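Tarnmont Man Charged After String of Farm Equipment Thefts

2023-08-22

TARNMONT — Sheriff's deputies have arrested a 33-year-old man in connection with a long run of thefts from barns and machine sheds on the east side of the county, bringing a good deal of relief to families who had taken to sleeping with the porch light on and one ear open.

The man was taken into custody early Monday at a rented storage unit off Fairweather Road. He faces counts of burglary, theft and possession of stolen property, and he was being held at the county jail pending a first court appearance later this week. His name had not been released by the time we put this story together, and the sheriff's office said it would wait until the charges were formally read before doing so.

The thefts go back to last December, when a farm near Bramow lost a generator and two chain saws over the course of a single snowy night. Folks out that way will remember it well, as the tracks led clear across a hayfield to the county road and then simply stopped. More reports came in through the spring: a welder here, a set of saddles there, and in one case a riding mower that had been sitting in the same shed for so long its owner wasn't sure which week it had gone missing.

Ionuț Rusu, who raises sheep and keeps a small orchard on the Farnska side of the creek, lost a log splitter and most of his hand tools in May. He said he had about given up on seeing any of it again when a deputy telephoned him on Monday afternoon.

"I was eating my lunch and I nearly dropped the sandwich," Rusu said, laughing. "Some of those tools came from my father. The splitter I could replace, you know, I would complain and I would save up and I would replace it. But his planes and his big wrench, no. I told the deputy, forget the splitter, just tell me if you have the wrench."

They had the wrench. He drove over the same afternoon to identify it, and he hopes to bring it home once it has been photographed and logged as evidence. 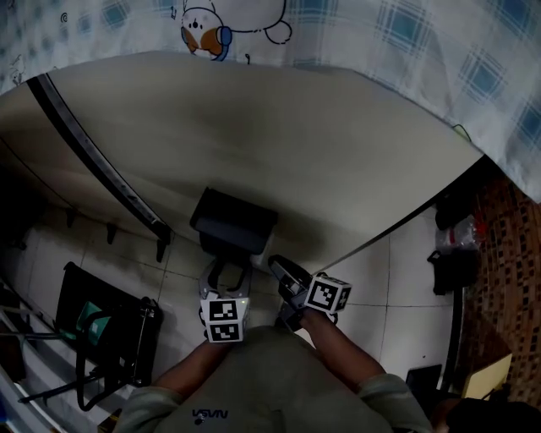
The break in the case came from a phone call, according to the sheriff's office. A woman shopping for a used pressure washer answered an ad online, drove out to meet the seller and noticed that the machine had a name scratched into the handle. The name belonged to a neighbor of her sister's. She told the seller she needed to think it over, drove home and called the non-emergency line. Deputies then spent nearly two weeks watching the storage unit before they asked a judge for a warrant.

Inside, they found shelves of power tools, fuel cans, tack, fishing gear and several bicycles, along with a notebook that investigators believe may be a record of sales. A spokesperson for the sheriff's office said the property would take a good while to sort through, as many of the items have no serial number and quite a few had been repainted. One chain saw had been gone over in bright blue, handle and all.

The office received 660 calls about property crime countywide in the past year, and the spokesperson was careful to say that Monday's arrest accounts for only a small share of them. Investigators are still looking into whether anyone else was involved. They would like to hear from people who bought tools or small engines from a seller meeting customers in the gravel lot across from the Fairweather Road storage units. Buyers who come forward with information will be treated as witnesses, the spokesperson said, and they should hang on to any messages or receipts they still have.

Residents who reported a theft will be contacted by a deputy if something matching their description turns up, so there is no need to drive over to the office and wait. Those who lost something and never got around to reporting it (and there seem to be plenty of them, to judge by the talk at the feed store) are encouraged to file a report now, even if the loss was months ago. Old photographs, sales slips and owner's manuals can all help show who an item belongs to, and so can a description of a dent or a repair that only the owner would know about.

The Bramow grange had already planned an evening meeting on barn security for next month, and organizers say it will go ahead as scheduled. A deputy will be on hand with an engraving tool for anyone who wants to mark their equipment. Coffee and pie will be served, and those coming from the Farnska side should use the upper road while the creek bridge is down to one lane.

Rusu said he plans to be there with a box of whatever tools he can carry.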